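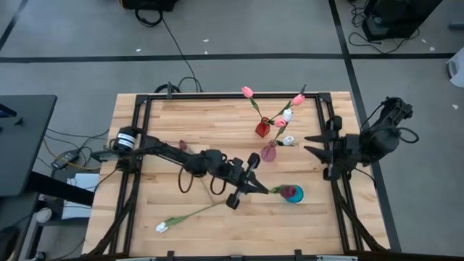
Elżbieta Malinowski wanted to know one thing before the bench went in: would she still get to choose the flowers? Yes. At Rollwood, the choosing stayed with the people at the bench, and it is how we suggest every shop sets up the Plarnus.

Plarnus Two-Arm Stem Bench
Made by Grutico

The Plarnus is a work table with two arms for placing cut stems in vases. It is meant for flower shops and event suppliers that fill many small vases to the same pattern. It handles tulips and other single stems. It does not tie bouquets or strip leaves.

What changes for staff

Before the bench, Rollwood had the same people standing and filling vases from 5 in the morning until the van left. Now one person sets out the vases, lays down the stems and starts the run. The others do hand-tied work, phone orders and the front counter. Nobody's hours were cut, but the jobs did move. Two people who liked the quiet early shift had to learn the order desk, and one of them still prefers vases.

Barbara Śliwiński runs the Saturday shift. She asked for a way to stop a run without losing her place in the order, and the pause button now does that. Her other complaint was that the arms are slower than she is on a single vase. They are. The gain is on long orders - a run of 800 stems for a hotel, say - where hands and wrists get tired.

Training

Allow 7 hours per person, split over two mornings. Staff learn to load the table, teach a new vase position, clear a dropped stem and shut the bench down. No programming is needed. We ask that everyone who works near the bench takes the shutdown part, including drivers.

Working around the arms

Keep hands off the table during a run. Press pause before you move a vase. Bruised petals usually mean the grip is set too firm, so lower it one step and try a spare stem.

Ordering

Bench with two arms and grippers: 2,539 per month on lease, service included
Minimum lease: 11 months
Spare fingertips: sold in pairs
Vase position software: Kushwaha, included

Site visits can be booked through the contact form. Please bring along someone who will be using the bench day to day.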